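Hurnham round seat cushion, the flower one: four months in

I bought the Hurnham cushion in December, after a winter of sitting on a hard white chair and complaining to anyone who'd listen. My brother-in-law Aqeel Mengal finally told me to either buy a cushion or stop talking about my tailbone at dinner. Fair enough!

It's the round one with the big chrysanthemum-type flowers in black and gray on a white background. There were plainer ones (a sad oatmeal color, mostly) but I figured if it was going to live on a white chair in a room with a wood floor and white tables, it might as well be the one thing in there with some personality. I paid 41 dollars for it, which felt like a lot for a circle of stuffing. I had it in my cart for a week before I gave in.

First impressions were mixed. It came squashed flat in a plastic sleeve and I honestly thought they'd sent me just the cover. The tag says to leave it overnight, so I did, and by breakfast it had puffed up to something like the picture on the listing. There was a bit of a factory smell too, which went away after a couple of days by an open window.

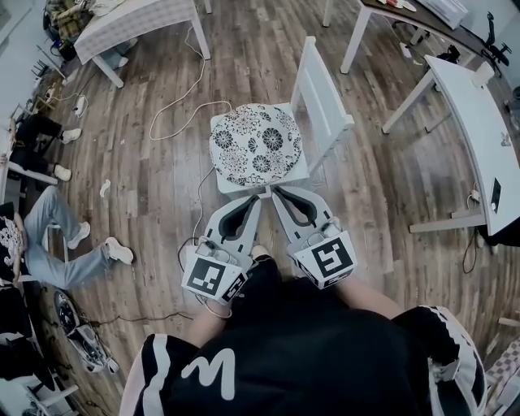 Anyway, comfort. For the first hour it's great. You sink in a little, you don't hit the chair underneath, and the edges are soft enough that they don't dig into the backs of your legs. After two hours I start shifting around, and by three I want to get up and walk, though I suppose I should be doing that anyway. If you work a full day at a desk, get a proper office chair and save this for the kitchen or the spare chair. I'm in and out of mine all day and it suits me fine.

The thing that bugs me is the sliding. Mine came with no ties at all, and the bottom is the same smooth fabric as the top, so on a slick seat it creeps forward every time you stand up. I fixed it with a scrap of that rubbery mesh stuff you put under rugs, cut a bit smaller than the cushion so it doesn't show. Works like a charm, but for 41 dollars I shouldn't be the one cutting mesh!

Washing: the cover zips off and I've put it through on cold four times now, hung up to dry. The black in the flowers is still properly black. The white part is holding up better than I expected too, and I drink a lot of coffee. Getting the cover back on is a wrestling match. Fold the cushion like a taco, shove it in, then let it open up inside and smooth the seam around with your thumbs. I did it the other way the first time and ended up with a lump the size of a fist on one side.

I've also tried the Tasten one, which my friend Thiện Lý has on all his dining chairs. It's thinner and firmer, with ties at the back, and it stays put much better. It cost him 20 dollars each. But I could feel the chair through it after one long dinner, and it only came in solid colors when he bought his. If you're buying a whole set, I'd look at those first.

Would I buy the Hurnham again? Yeah, I think so, if it was on sale. It's gone a little flatter in the middle since December, and flipping it over every week or so helps (the flowers are on both sides, thank goodness). I've got my eye on the bigger size for the bench in the hall, but I'm waiting to see if they add ties.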